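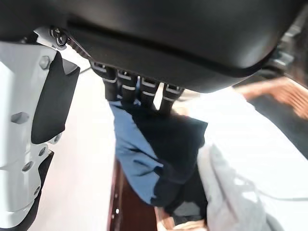 Kerstin Hollmann found the whole thing too slow, and told me so before we had even taken off our coats at home. For her, a machine that handles clothes must be faster than a tired parent. I am not so strict.

We went to the open day at Welico on a Thursday to see the Okar, their two-handed robot for textiles. The talk took 15 minutes, then visitors could stand near the table and ask. What I liked most is the hand. The four fingers I could see on it bend in segments and they take a garment from above, in a bunch, as I would do it myself.

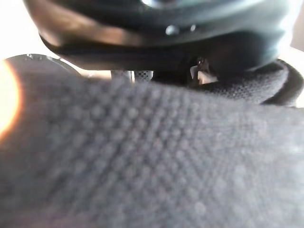 Less good is the noise, and the price was explained in a way I could not follow. Thick and padded things remain my doubt, so I asked Yhon Restrepo from the team. He promised a second demonstration in November.

I give three stars of five. For a laundry with staff, worth a visit. For my kitchen, not yet.

Contact | © Fernatwood Reviews | Back to top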